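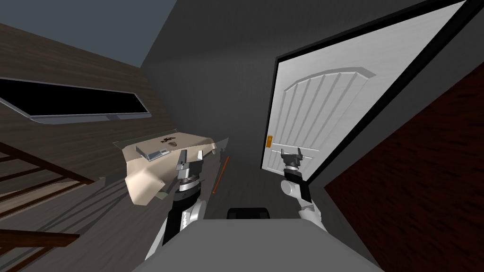 *Fig. 1. Simulated two-arm episode: left gripper on the box, right gripper at the door.*

## Notes 4: Where the examples come from

Course notes, Chrysoula Economou. Read before the September lab.

Last time we took the training set as given. I'd like you to stop doing that. Somebody chose the tasks, somebody drove the arms, and somebody decided which attempts to keep.

### What one episode holds

In our lab format an episode is the camera view, the joint positions, the gripper commands and one line of text saying what the operator was asked to do. The text line is the weakest part. "Carry the box through the door" was typed before the attempt began and is stored whether or not the box ever got there. Look at Fig. 1 and try to write the line yourself. One arm has a crumpled, open cardboard box by its front edge, and the other is either pressing on a white door or reaching for it. I have seen students write three different instructions for a view like that, all reasonable.

### Is simulated data cheap?

Cheaper, yes. The claim you will meet is that it is nearly free, and I don't believe it. Take the Jerar set, which we use in the lab:

- 1,000 episodes asked for
- 500 recorded by a person driving the arms
- 171 of those thrown out on review
- the rest made by replaying kept episodes with the box and the lights moved

So the set has 329 human attempts in it. The replayed ones are useful, but they carry the same habits: the same order of arms, the same pause before the door. Please don't report them as if they were independent.

Then there is contact. A box with bent flaps is hard to simulate well, and so is a latch. If the simulator lets a gripper hold cardboard by a thin edge more firmly than real cardboard would allow, the learner will pick up that grip and you will find out on hardware -- usually in front of visitors.

### Throwing episodes out

Balaskas, the review tool, marks an episode as failed if the goal isn't met in time. Of the 171, it flagged all but 29. Those 29 were removed by hand as "untidy". I asked for a written rule for "untidy" and haven't had one. My guess is that several showed an operator recovering from a slip, and I would have kept them.

### For the lab

1. Load ten kept and ten rejected Jerar episodes.
2. Hide the text line and write your own. Compare.
3. Mark any moment where one arm waits for the other.
4. Split train and test by source episode, so a replay never sits across from its parent.

Bring your lines on paper. We start at 2 pm.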